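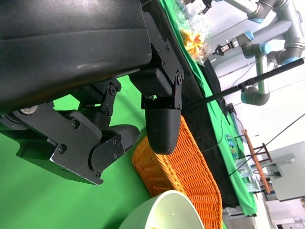
Figure 6.1 A long strip of black fabric on a bright green tablecloth.

Chapter 6
Does Color Make People Eat?

Anyone who has worked in a restaurant has heard the rules. Red makes people hungry. Blue kills the appetite. Green tells guests the food is fresh, and black tells them it will be expensive. These claims show up in trade magazines, in paint catalogs and in earlier textbooks, usually without a source. When a source is given, it tends to be another trade magazine.

This chapter looks at what happens when someone tries to check. Color may well affect how people feel in a dining room. The trouble is that "may well" has been sold to owners as "does," often with a bill attached.

Take the Allville study, which you will meet again in Section 6.3. Rosemarie Lindemann put green tablecloths in one dining room and white ones in another, then compared the checks from 139 tables. Guests in the green room spent more, and the result was passed around for years as proof that green sells. Few of the people who repeated it mentioned that the green room had the windows. Fewer still mentioned that it was open on Thursday evenings, when the white room was closed.

Beca Gough later ran the comparison again at Howells, a lunch place with a single room, changing the cloths from day to day. She collected 199 checks. The difference shrank to about 33 cents a table, less than the gap between two servers working the same shift. Gough did not claim that color has no effect. She said that her numbers could not find one, and that is a smaller and more careful statement.

Why do the rules survive? Partly, a new tablecloth is cheap and easy to see. If sales go up after it arrives, the cloth gets the credit – if they go down, people blame the weather. You will find the same habit in Chapter 9, where we turn to background music.

As you read, keep a few questions in mind. What else was different between the rooms? Who paid for the work? Would the seller have told you if the answer had come out the other way?

Key terms in this chapter
confounding
novelty effect
replication
table linen contrast

6.1 Where the Color Rules Came From

The oldest version we have been able to trace is a 15-page sales booklet from Grudard, a linen supplier. It reports no tests of any kind.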